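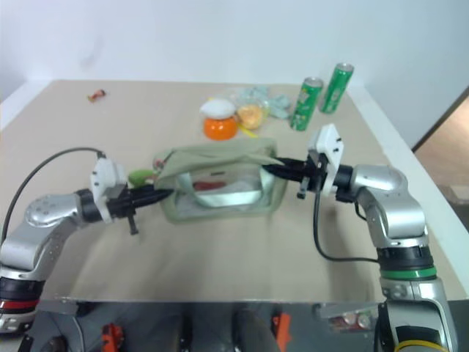

생활과 음식문화 강의자료 제2호

생일상과 미역국

한국에서는 생일 아침에 미역국을 먹는다. 산모가 출산 뒤 먹던 음식이 해마다 생일상에 오르게 된 것으로 설명하는 경우가 많다. 그래서 생일을 맞은 사람의 음식이면서 낳아 준 어머니를 떠올리는 음식으로도 읽힌다.
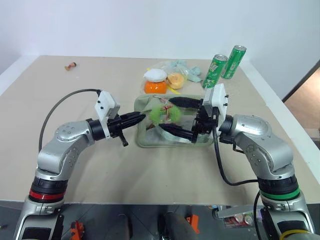
반면 시험을 앞둔 날에는 피하는 집이 많다. 미역이 미끄러워 시험에서 미끄러진다는 말 때문이다. 같은 음식이 날에 따라 다른 뜻을 갖는 사례로 기억해 둘 것. 지역에 따라 쇠고기 대신 조개, 가자미, 북어를 넣기도 한다.
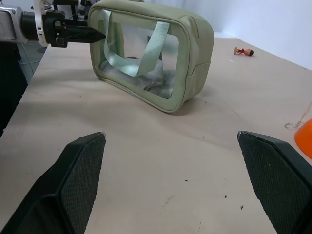

실습: 쇠고기 미역국

재료: 불린 미역 200g, 쇠고기 양지 100g, 물 710ml, 국간장, 참기름, 다진 마늘

1. 미역은 물기를 짜고 먹기 좋은 길이로 썬다.
2. 냄비에 참기름을 두르고 고기를 볶다가 미역을 넣어 함께 볶는다.
3. 물을 붓고 끓어오르면 불을 줄여 고기가 부드러워질 때까지 끓인다.
4. 마늘을 넣고 국간장으로 간한다. 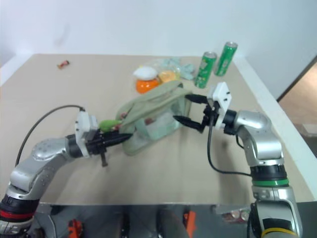 탁자 위의 연한 올리브색 가방

과제: 가족이나 이웃 한 사람에게 생일 아침에 무엇을 먹었는지 묻고 한 쪽으로 정리한다. 국에 넣은 재료와 상을 차린 사람을 반드시 적는다. 제출은 4월 말까지.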